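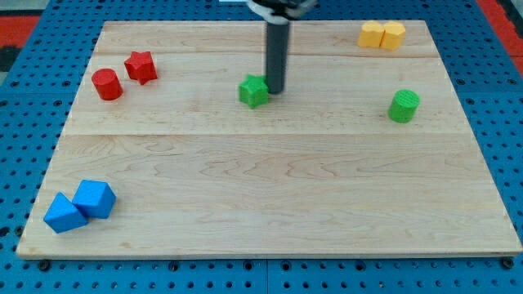

Betville Makerspace - Robotics Bench Group

Workshop tips: planning and paying for a small arm setup

Last updated Monday, October 14, 2019

Three members have asked this fall what they should set aside for a tabletop arm at home or in a classroom. These tips come from our own bench and from the two orders we got wrong. Prices change, so the advice is mostly on what to put on the list and in which order to buy it.

Start with the job

Write down one task before you look at any arm. Ours was pushing small blocks from one place to another on a flat board. Written out like that, the task told us we needed reach and repeatable motion, and that we could leave the gripper for later. A plain rod on the end mount can push a block. A gripper adds cost, wiring and another part to break, and you can add one when the task calls for picking things up.

Muchen Xue keeps the task sheets in the gray binder. Take a blank one home if you want it.

Measure the bench first

Reach figures in catalogs are measured from the base with the arm stretched out. The useful area is smaller. Cut a piece of cardboard to the size of your work area, lay it on the bench, and mark where the base will go. Check the far corners. If the arm can only get there fully extended, move the base or pick a smaller board.

Leave room behind the base for the cables and for your hand. Check the height of any shelf over the bench as well. We had to take one down.

The work surface

A perforated top is worth the money if you expect to change things often, as you can bolt a fixture down and move it the next day. Order fasteners at the same time and get more than you need. Check the thread before you order. Our first bag from Stamico was the wrong one and the return took 13 days.

A wooden board on top of the metal or plastic gives you a surface you can mark, sand and replace. Tips for the board:

Pick a flat one. Lay a straightedge across it both ways in the store.
Run a fingertip over any seams. A small block will catch on a raised joint, and you will blame the software.
Light-colored wood makes strongly colored blocks easy to tell apart.
Wipe it with a dry cloth. Oil and wax change how the blocks slide.

Blocks and other small parts

Buy these last and spend little. Solid colors are best, and a few different shapes in each color will let you set harder tasks later. Cylinders, cubes and stars do not behave alike when pushed. A cube pushed off center will turn. A star can turn too, depending on which point the rod meets. Start people on the cube and push at the middle of a face.

Toy sets are fine. Check that the blocks stand steadily on a flat table before you pay, and keep a spare set in a closed box.

What our budget looked like

We had $1,115 for everything except the arm, which came used from Zurnateo at a separate price. The work surface took the largest share, then the computer, then the power supply and the stop button. The board and the blocks together were the smallest line.

Hold back 15 percent for things you forgot. We forgot cable ties, a power strip with a switch, a second stop button and shipping. Shipping was the one that hurt - heavy parts went by freight and the quote did not include it.

Buying used

Ask to see the arm move through every joint, slowly, with the sound of the room down so you can hear it. Ask for the controller, the cables and the software license in writing. Hajar Tawfik went to look at a second arm for us at Bouazza and came home without it when the license could not be transferred.

Check that spare parts are still sold. A cheap arm with no spare belts or motors is a short-term purchase, and you should budget for it that way.

Order of purchase

1. Bench and work surface
2. Arm and controller
3. Power supply and stop button
4. End mount and rod
5. Board
6. Blocks
7. Gripper, if you still want one

Leave 2 weeks between the first item and the second. You will find out whether the bench wobbles, and a wobbly bench is easier to fix with nothing mounted on it.

Running costs

Plan for a replacement board once a year, a few rods, and fasteners. Rod tips wear and can leave marks on the wood, so look at the tip before each session. We do not pay for a service contract. Tove Ravn does the cleaning and tightening, and the log is on the clipboard by the door.

Requests for next year's equipment go to Frida Eskildsen by the first week of December. Put the task on the form, then the part, then the price with shipping.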